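Kulledau Bar Rail, Dark Bronze
Worktop and wall rails / Drilten Fittings

Product code: KU 763
Finish: dark bronze
Section: round bar
Fixing: surface mounted, concealed screws
Supplied: singly, with fixings for timber

The Kulledau is a round-section rail for kitchens, utility rooms and bathrooms. It is held off the mounting surface by short posts, each ending in a circular rosette. The rosette covers the fixing plate, so no screw heads show once the rail is in place. Bar, posts and rosettes are finished in the same batch to keep the colour even across a set.

Sizes

The rail is stocked in two lengths, measured overall: 763 mm and 1057 mm. The shorter rail has two posts. The longer rail has 3, the third at the midpoint. Cut lengths are made to order from the Irnberg workshop and cannot be returned. Allow 6 weeks for these; in August the workshop closes and orders are held over.

Finish

Dark bronze is a chemically darkened finish under a thin clear lacquer. Expect some variation between batches. Edges that are handled often, the rosette rim in particular, may show a warmer copper-brown tone. If several rails are to be fitted in one room, order them together and state this on the order form.

Clean with a damp cloth and dry straight away. Do not use descaler, wire wool or cream cleaners. The lacquer can be renewed with the Değirmenci wax kit, sold separately.

Fitting

The rail may be fitted upright or level. Mark the post centres from the paper template in the box and check them against the rail before drilling. Fix the plates first, offer up the rail, then tighten the grub screw on the underside of each post. Hand-tight is enough — overtightening marks the post.

For solid timber and timber-faced panels, use the screws supplied. For plasterboard, fix into a stud or a timber noggin. Stone and tile need a masonry bit and plugs, which are not included. Hollow doors are not suitable.

Where the rail is fitted across a joint between two panels, keep each rosette wholly on one side of the joint. A plate that bridges two surfaces will not sit flat.

Matching materials

Dark bronze is most often ordered with mid to warm timber tones and pale veined stone. Loose samples of the finish are available on request, and are best viewed against the actual door and worktop.
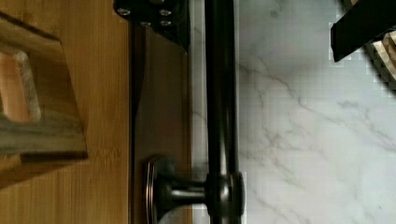 Rail in dark bronze, with post and rosette. White marble with grey veining to the right, honey-toned wood to the left.

Related items

Kulledau short pull, dark bronze
Kulledau spare rosette, single
Değirmenci wax kit
Template sheet, both stock lengths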